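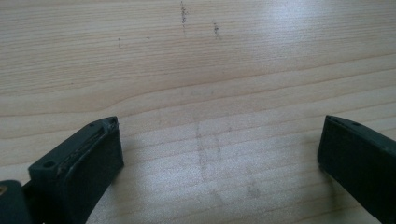

Gripper open over the bench, a few marks on the wood between the fingers.

1/ I've been meaning to write something about how the packing floor has changed since January, and since my tea is still too hot to drink I'm going to do it now, so settle in.

2/ I work at Suteck, in the Wurnmont building. We pack small hardware kits, the kind with hinges and brackets and one tiny bag of screws you will lose. On a good shift my row used to do 600 kits by hand. Your thumbs know it by lunchtime, believe me.

3/ Now the arms do the picking and placing and we teach them. You take the hand-held gripper, you do the job with it slowly and properly, and then you do it again. I did 70 rounds of one bracket before they moved me on to hinges, and I dreamed about that bracket.

4/ The funny part is how much you find out about your own hands. I had no idea I tilt a hinge before setting it down until I had to do it with two stiff fingers. My whole row does it. We must have picked it up from each other years ago.

5/ The pads on the fingers get scuffed and streaky. A few of us have started keeping an eye on them the way you'd keep an eye on your work gloves, and I like that we were asked what we thought about changing them — that did not always happen with the old conveyor!

6/ The bench gets marked up too. Dots, smudges, little gray streaks. My neighbor calls it our guest book. I wipe mine down at the end of a shift and there's always one more by morning.

7/ Now the harder bit. There were 43 of us on packing when this started and we were all worried, me included. The Daster line went over first and those folks were moved to checking and repairs. Most of them are glad to be off their feet. A couple miss the old pace and the chatter, and I do understand, because it is quieter now.

8/ What I'd ask for, if anyone upstairs reads this: pay the teaching hours at the same rate as the skilled ones, and give us more than a day's warning when a line switches over. The Chávez order changed on us overnight and it was a rough morning for everybody.

9/ I still pack the odd kit by hand when a batch of 100 comes up short. Took me a minute to get my rhythm back last time, and then there it was, tilt and all.

10/ Tea's cold now. Back on at two — hinges again.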